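Speaker notes – "A morning at the Plurkness open day"
Local group meeting, November 2018
Slot: 50 minutes including questions. Keep the water handy, I talk fast on this one.

OPENING

Hello everyone, lovely to see the room so full. Tonight is my report back from Molside, where Plurkness opened its cleaning robotics workshop to visitors for a day in August. I went expecting a couple of machines behind a rope and a sandwich. I came home with eleven pages of scribble!

Quick show of hands before I start. Who cleaned a bathroom this week? Good. Keep that job in your head, because it's what the whole talk is about. (Wait for the groans.)

WHAT THEY ARE TRYING TO DO

Floors are well on the way. You can buy something that trundles round and does a decent job. Everything above the floor is a different matter – sinks, taps, trays, ledges, the bit behind the tap that we all pretend isn't there.

Plurkness wants a machine with two arms that can pick up a cloth and wipe a washroom down. To get there they start with people. Somebody does the job at an ordinary human pace, the view from head height gets recorded, and the software learns from hours and hours of that. When we visited they had 1,418 recordings of washroom cleaning, and they were still adding to the pile.

I'd read about this sort of thing and nodded along. Seeing the work itself is much better. I'd never thought about how much goes on between picking up a cloth and putting it to a surface.
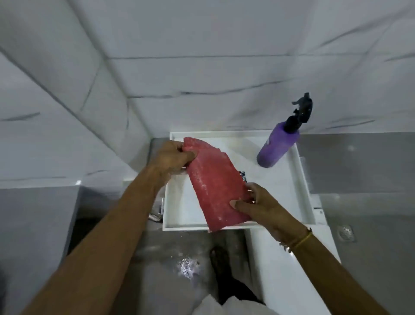 Cloths, then. This was my favourite part of the day and I'll try not to spend the whole slot on it.

A mug keeps its shape when you pick it up. A cloth doesn't. It folds over, it bunches, it hides its own corners, and every time you grab it you've got a new shape to deal with. You and I sort that out with our fingertips and never give it a thought. A machine has to work out where the edge is, get hold of it, and then notice that the edge has moved.

ASK THE ROOM: if you had to explain to someone over the phone how to fold a cloth in half, in the air, with no table, what would you say first? Give them a minute with the person next to them. At Molside our group was hopeless at it. One side said "find the corners" and the other side said "which corners?"

THE ARM DEMONSTRATION

After the coffee break we went through to see the Bivska, their test rig with a pair of arms. It had one task, to lift a cloth off a bench and spread it flat. First go, it pinched two layers together and spread nothing at all. Second go, it let one corner drop, paused, went back for it and laid the cloth out nearly square. The whole room clapped. I clapped!

I liked that they ran it live and let it fail in front of us. Their engineers stood there and told us what they thought had gone wrong, and they didn't all agree.

For those who like the technical side, the grippers are a make called Gaillard, with soft pads. I asked how hard they squeeze and got a very long answer which I only half followed. See me afterwards and I'll show you my notes.

WIPING

Once you've got hold of the cloth you have to use it. Pressing is a skill as well. Too light and you only move the dirt about, too heavy and the cloth sticks and rucks up under your hand. Then there are the curves and rims, where the cloth has to follow the shape round.

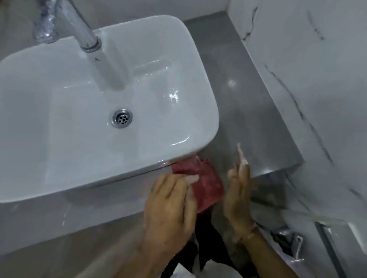

Notes and talk by Bivvy (workshop visits and write-ups)

Shiny things are a nuisance too, and I hadn't expected that. White ceramic and chrome throw highlights all over the place, and a camera can take a highlight for an edge, or miss a real edge sitting beside one. One of the team told us she'd started noticing glare in every bathroom she went into. I've now caught it from her.

The other thing is that hands move quickly and blur. The fast bits of a job are often the clever bits, so they look at those very closely.

PRACTICAL DETAILS, IF ANYONE WANTS TO GO

Entry was free, but you had to book. More than 635 people came through during the day, in small groups, and it never felt crowded. Wear flat shoes. The car park is up a hill. There's a step into the second workshop, and they put a ramp out if you ask at the desk.

QUESTIONS

Likely ones: When can I buy one? (They wouldn't give a date and I won't guess.) Is it noisy? (Less than my hoover.) Would it do the oven? (I asked. They laughed, kindly.)

Pass the sign-up sheet round for the next visit. Cloths for the folding game are in the blue bag by the door – please can I have them all back.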